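Fuse Boxes, Up Close

Welcome to the September gallery! This month it's all about fuse boxes, the little black blocks that most of us only think about when the radio goes quiet. Ailbhe Moriarty and I have been collecting them for years (the shelf is up to 23 now, and we're running out of shelf), and we love them for their shapes and colors as much as for what they do. Scroll down, take your time, and write to us if you spot one you grew up with.

The Purple One

Blade fuses come in such good colors, and purple might be my favorite of the lot. The body is see-through enough that it almost glows against the black plastic, and it looks even better over a yellow work surface. I'd happily have a lamp in that shade.

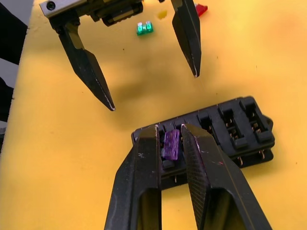 One purple fuse standing up in its slot, with empty sockets showing the copper-colored metal inside. Look along the lower edge too – the row of pins throws the thinnest little shadows.

What We Look For

Yolotzin Cárdenas asked us how we pick them, so a few notes for anyone who wants to start a shelf of their own. We like a box with its pins still straight and its housing free of cracks. Small tabs on the ends are a nice bonus, and they're often the first thing to snap when a box gets pulled in a hurry. Missing fuses don't bother us at all. An open socket lets you see the contacts, and those are half the fun!

Dust comes out with a soft, dry brush. Go gently between the pins and keep liquids away from the contacts. We store ours in shallow trays with a strip of felt underneath, pins facing sideways so no weight sits on them.

Coming Up Next

Relays! Ailbhe has set aside 11 of them, including a clear-cased one she found in a box of old Paredes parts, and she wants to line them all up by size. We're also still hunting for the lid to our oldest fuse box, the one marked 3371 on the back. If you have a spare lid sitting in a drawer, please get in touch – we'd be thrilled to give it a home.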